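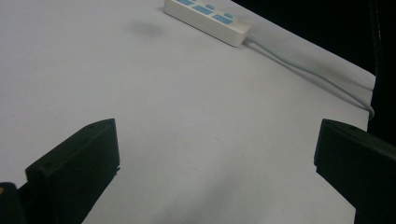
3.2 Looking after the gripper and the table

We would like to spend a little time on upkeep, which papers of this kind tend to pass over in a sentence, and which took up a good deal of our days at the Bramel bench. The Irow gripper is a simple tool, and we have grown rather fond of it, but over the 2,875 recordings in this study it needed regular attention, and the routine we ended up with (after a fair bit of trial and error, and with much patience from Loan Triệu and Quang Đoàn) may save other groups some trouble.

Each session began with the fingers. They are held on with small screws that work loose under repeated closing, so we checked every one by hand with a short driver, wiped the inner faces with a dry cloth, and then closed the gripper slowly on a flat gauge to see whether the two sides met evenly. If they did not, we loosened both fingers and started over. Correcting only one of them was tempting, and in March we did so for a while, but the gap drifted again within a few sessions. After every 1,000 recordings the screws were taken out completely, cleaned, and put back with a fresh drop of thread compound. Hằng Châu kept the log of these changes, and we are grateful to her for writing down the dull ones too.

The camera came next. We took a short check recording over the white tabletop and compared it with a saved reference, looking mainly at where the fingers entered the view. Figure 3 shows the view we worked from, with a finger rising on either side, open tabletop between them, and the power strip with its light-blue socket covers farther off. A shift of more than 10 pixels at the tip of either finger meant that the camera mount had moved, and we set it again before going on. The plain surface helped us here, for a stray mark or a smudge on the lens stood out much more readily than it would have on patterned wood.

White objects on a white table were harder on the Drenotura tracking software, and the pale cable of the power strip gave us some thoughtful afternoons. Sơn Văn suggested that we check the strip and its cable by eye before each session, looking for nicks near the rounded end where the cable comes out, and we added this to the list. We also wiped down the table every morning and let it dry fully before recording.

The complete checklist, in the version dated May 15, 2021, is given in the appendix, along with the screw log and the reference recordings.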